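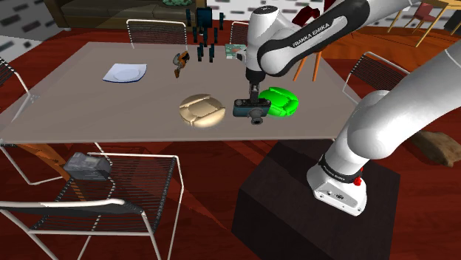
Debnath Tabletop Scenes: Frequently Asked Questions

What do I get with the kit?
A simulated dining room, a Franka Emika Panda model on a pedestal next to the table, and a library of 200 household objects you can scatter wherever you like. There are 23 ready-made tasks to begin with, and most of them come down to picking up one thing and putting it somewhere sensible. The camera is a favorite around here (it's a nice boxy shape for a parallel gripper, and the lens sticks out just enough to make you think about your approach angle!).

Do I need a real arm?
No. Everything runs on your computer. Plenty of our users in Celldale have never touched a real Panda and are doing lovely work.

Why is there so much stuff in the room?
We like it that way! A bare table teaches a policy very little about chairs, sofas and things left lying on the floor. If you want to start simpler, turn the clutter setting down to 2 and you'll keep the table, the arm and a couple of objects. Push it back up once your grasps are steady.

Can I change the layout?
Yes, and please do. Every chair, plate and bowl has its own entry in the scene file. Move it, swap it, tip it over. Save under a new name first, or the next update will write over your changes. Loredana Sala lost a whole afternoon of chair arrangements before we put that warning in.

Which objects are hard to grasp?
Small figurines lying on their side are the ones we get the most mail about. Flat boxes and books are tricky too, so try sliding them to the table edge before you close the fingers. Wide plates want a grip on the rim.

Can I bring in my own objects?
You can import any closed mesh. Check the scale when it loads. A mug the size of a sofa is fun once, but it will send the rest of your table flying.

My gripper closes and the object shoots off. Help?
Lower the grip force first, then look at the friction value on the object. If it still jumps, the collision shape is probably too coarse, and there's a "rebuild shape" button in the object panel for that.

How fast does it run?
On the desktop in our Wedimville office we get 42 steps a second with the full room loaded and shadows on. Shadows are the big cost. Switch them off for training and bring them back when you want to look at something pretty.

Does it work with the Doltberg planner?
It does, starting with the March release. Remo Bianchini wrote the bridge and keeps the setup notes up to date. Install the planner first, then the bridge.

Can I use it in class?
Yes, one license covers a whole classroom. We love seeing what students come up with, so send us your scenes and we'll add the good ones to the shared library with your name on them.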